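Lists > Sindex Home Builders > Archive > Grippers and end effectors

This site uses cookies to remember your reading settings. By continuing to browse the archive you accept this.

Subject: Re: drawer pulls, finger pads and the endless sideways problem
From: Babar Gilani
Date: 10 February 2024

Hi all,

Sorry for the long one, I had coffee and a free evening. Emine wrote:

> I'm trying to get my arm to open one of those little parts cabinets
> with the plastic drawers. It grabs the front lip fine, then as soon as
> it pulls, the drawer twists in the slot and jams. If I squeeze harder
> the lip bends and pops out of the fingers. I've tried pulling slower and
> it just jams slower. Is this a finger shape thing or a motion thing?
> Also, what is everybody using for pads? Mine keep peeling.

Emine, I've been fighting the same drawers since June, so you have my full sympathy! I think it's both, but mostly motion, and I'd leave the fingers alone until you've tried a couple of things.

First, are you pulling along the drawer's line or along the line your arm thinks is the drawer's line? Mine was off by 2 degrees at the wrist and I spent weeks blaming the printer. Those drawers have a lot of slop side to side, so a tiny bit of sideways push turns the thing in its slot, one back corner digs in, and then you can pull all day. I put a square against the cabinet, jogged the arm straight back by hand and watched the fingertips wander off. Felt pretty silly.

Second, let something give. I had my wrist as stiff as the controller would go because I figured stiff meant accurate. Well, a person opening a drawer isn't stiff at all, you kind of hang on to it and let it find its own way out. I turned the sideways gain way down and left the pulling direction firm, and the jamming mostly went away. Not completely – the drawers still come out crooked on me more than I'd like, and if they come too far forward the front end sags and then pushing them back in is a whole other adventure.

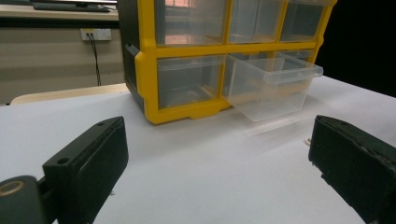
Third thing, and this one I stole from the Sudness folks: do the first part of the pull on its own. Come out 10 mm, stop, loosen the fingers just a hair, close them again, then do the rest. The little regrip lets the drawer straighten itself out before you commit. It looks fussy when you watch it run but it costs hardly any time, and my bent lip problem went away the same night I put it in.

On the fingers, I like a flat inner face for these. I tried a hooked tip and a V groove and both were great on one drawer and terrible on the next one over. Flat with some padding is dull and it works. My only real advice is to screw the whole finger on from the outside so you can swap it without taking the mount apart. My first set was glued (I know, I know) and when one cracked I had to chip it off with a chisel.

Pads: mine peeled too until I quit sticking them onto bare print. Sand the face flat, wipe it with alcohol, give it time to dry, then put the pad on and clamp it overnight. I ran the last set through 2000 open and close cycles with no drawer in them, just air, and they stayed put. That's not the same as real pulling, so take it for what it's worth. If you're using the soft foam stuff, go thinner than you think. Thick foam rolls when you load it sideways and you're right back to twisting.

You asked off list about clear drawers and the camera, and I'm answering here because Xia had the same question a while back. Yes, they're a pain. Depth readings on clear plastic are junk for me, I get the back of the slot or the shelf behind or nothing. I stopped asking it to find the drawer and had it find the cabinet, then worked out where each drawer front should be from measurements. A bright colored cabinet helps a lot with that. A strip of matte tape on the lip also works if you don't mind how it looks, but I wanted to get by without.

What I haven't cracked is closing. Right now I push at the middle of the front face with both fingers shut and hope. If anyone has a trick for getting a drooping drawer lined back up with its slot before the push, I'm all ears. I was thinking of lifting the lip a touch on the way in, but I have 2 motors that already run warmer than I'd like and holding a load out there at full reach won't help.

Emine, send your wrist settings when you get a chance and I'll put them next to mine.

Babar

Last updated: same day as posting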